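Toy bin
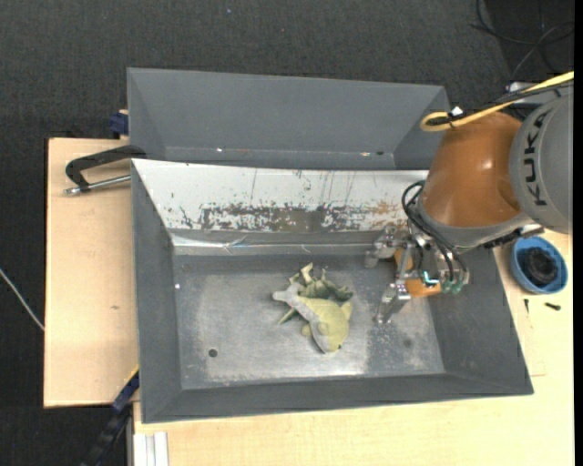

Two soft toys in a grey metal bin with sloping walls

A toy bin is an open-topped container used to hold toys when they are not in use. Toy bins are found in homes, preschools, waiting rooms, libraries and secondhand stores. They differ from toy chests in having no lid, and from shelves in that the contents are piled together and not set out in order. Most are made of plastic, fabric, wire, wood or sheet metal.

The word "bin" in this sense comes from its older use for a storage box or compartment for grain, coal or animal feed. In American usage it covers both small tubs that a child can carry and large fixed containers. British speakers more often say "toy box" for either, as "bin" alone usually means a trash container.

Shape and construction

A toy bin has a floor and three or four walls. Where the walls stand straight up, the bin is easier to place against other furniture and holds more for the floor space it takes. Where they flare outward, the opening is wider than the floor, and toys tend to slide toward the middle. Flared bins of the same size can often be nested when empty, a point of interest to schools and stores that put them away for part of the year.

The rim is usually rolled, folded or capped. On sheet metal bins a folded rim stiffens the wall as well as covering the cut edge. Fabric bins have a wire or plastic hoop sewn into the top hem. Wooden bins are commonly rounded over along the top with a router or sandpaper.

Some bins have holes in the floor. These may be there for drainage, for fasteners, or left over from an earlier use of the container. Small parts such as doll shoes and game pieces can fall through a larger hole, and owners often cover it with a mat or a piece of felt.

Materials

Plastic is the most common material for home use. It is light, cheap and easy to wash, but thin plastic cracks at the corners after a few years, especially if children stand on it.

Fabric bins are soft and fold flat. They suit stuffed animals and other light toys. They sag when loaded with blocks or vehicles, and spills soak in.

Wire bins let the contents be seen from the side. Long fur, yarn hair and clothing tags catch on the wires, and small toys fall out between them.

Wood is used for heavier pieces meant to stay in one place. Many are built at home from boards or sheet goods. A wooden bin may have casters or a divider down the middle.

Sheet metal bins are less often bought as toy furniture. Many began as shop, farm or warehouse containers and were put to new use. They hold their shape under heavy loads and are hard to break, but they are noisy, cold to the touch in winter, and likely to dent. Paint on the inside walls wears first along the lower edge, where objects rub as they are dropped in and pulled out. Once bare steel is exposed, rust can form in patches. Scratches higher on the wall tend to run up and down, following the path of things lifted out.

Sizes

There is no standard size. Makers sort their products by where they are meant to go. Shelf bins fit in a cube or on a rack and hold a single kind of toy. Floor bins are larger and take mixed contents. Display bins, made for stores, are the largest and are built so that a shopper can reach the bottom without leaning far over.

The depth of a bin matters more in daily use than its width. In a deep bin the toys at the bottom are seldom played with, and children will often tip the whole thing over to reach them. Preschool suppliers for this reason sell shallow bins, typically no deeper than a young child's arm is long. The furniture line Kekari, sold to day care centers, comes in 2 depths, and the shallower is the one listed for children under four.

Use in the home

In most households the toy bin is part of the evening cleanup. Its chief advantage is speed, as toys can be put in without sorting. Its chief drawback is that sets become scattered, and puzzles, board games and building kits are usually kept elsewhere.

Stuffed animals are the toys most often kept in open bins. They take up a great deal of room for their weight, do not stack, and are not harmed by being dropped or piled. Sea animals, dinosaurs and lizards, bears, dogs and rabbits may all end up in the same bin. Toys with long tails, fins or spines hook onto one another and tend to come out in pairs.

Families with many toys sometimes keep two or more bins and trade them. One is left out while the others are stored in a closet or garage, and after a few weeks they are switched. This is known as toy rotation. It is widely practiced in preschools, where the change is often tied to the season or to a classroom theme.

Use in stores and public places

Thrift stores and flea markets use bins for low-priced goods that are not worth hanging tags on individually. Soft toys are a usual choice, along with hats, balls and plastic figures. A single price is posted for anything in the bin. The stock is turned over by hand during the day so that the same items are not always on top.

At the Cárdenas secondhand store, the soft toy bins are emptied and wiped down once a week, and whatever has been in them for a month is moved to a sale by the bag. The schedule was written by Jhosep Sánchez, then floor manager, after a November in which the store took in over 700 stuffed animals. His notes were later copied by other shops and passed around under the title "Bins Before Racks."

Waiting rooms and clinics once kept open toy bins as a matter of course. Many have given them up or reduced them to a few hard toys that can be wiped clean between visitors. Plush toys are harder to clean in such settings, and some clinics do not put them out at all.

Libraries keep bins in the children's room, often beside the picture books. Puppets and plush characters from well-known stories are the usual contents.

Cleaning and upkeep

Plastic and metal bins are washed with warm water and dish soap and dried before being filled. On metal, standing water along the seam between wall and floor is the common starting point for rust. Light rust can be taken off with steel wool or fine sandpaper, and the spot is then primed and repainted. Flaking paint should be scraped back to a firm edge first. On old containers the paint may contain lead. Such a bin should be tested before any sanding, and should not be used for toys until the result is known.

Fabric bins are spot cleaned or, if the hoop can be taken out, machine washed. Wooden bins are wiped with a damp cloth.

Plush toys kept in a bin gather dust and hair on the side facing up. Most can be washed on a gentle cycle inside a pillowcase and dried on low heat. Toys with battery boxes, glued parts or cardboard stiffeners are cleaned by hand on the surface only. The toys must be fully dry before they go back — damp stuffing will smell within a few days and may grow mold.

Safety

The main dangers of a toy bin are sharp edges, tipping, and, in lidded models, trapped fingers or a trapped child. Open bins avoid the last of these. Bent or torn metal along a seam or ledge can cut, and is filed down or covered with edge trim. A tall, narrow bin tips more easily than a low one and may be fixed to the wall.

Bins set on a table or bench are out of reach of crawling children but can be pulled down by older ones. Those meant for children's own use are placed on the floor.

Mixed bins raise a further problem in homes with children of different ages. Small parts that are safe for a seven-year-old can choke a baby. Keeping a separate bin for each child, or keeping small pieces out of open bins altogether, is the usual answer.

Labeling

Labels help children return toys to the right bin. For those who cannot yet read, a drawing or photograph of the contents is used. Color coding is also common, with tape or a painted rim marking each kind of toy. In the Sulten system, used in some home day cares, the same symbol is put on the bin and on the shelf where it belongs. Its author, Jhosep Chambi, based it on the marked tool boards found in repair shops.

Labels on metal bins may be magnetic. On scratched or flaking walls adhesive labels do not hold well, and tie-on tags are used through a hole or around a handle.

See also

Basket
Box
Stuffed toy
Toy chest
Toy library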